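Bins, boards and small stuff — the sorting room at Skundow
27 July 2018

Quick page, will tidy the layout later. We moved the small-goods sorting over from the Roman building in May and people keep asking what the new room is like, so here goes. 3 shelves of returns, one long bench, not enough hooks.

What comes in: odds and ends from the Distix counters, mostly. Stuff with no box, no label, half a label. It gets tipped out, looked over, put where it belongs. Oddments nobody can place sit for 7 days then go to Tikance.

The bins are the plain open kind, thin flat walls, easy to wipe out. We had deeper ones before — hated them, small things went straight to the bottom and stayed there. The floors get scratched up quick and it dosen't matter. 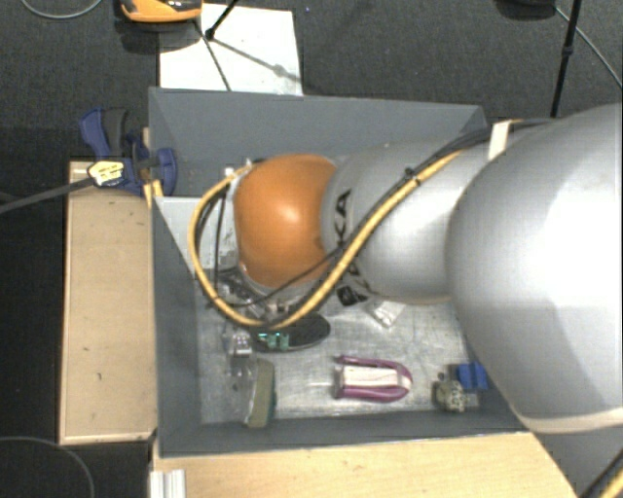 Six bins are in use on a normal day, the rest stacked under the bench. Flat things are the worst to pick up, clear ones the worst to spot, so those get sorted first while eyes are fresh. Best day so far was 300 pieces before lunch.

More pictures when the shelf lables are done. Still need to sort the lighting at the far end too.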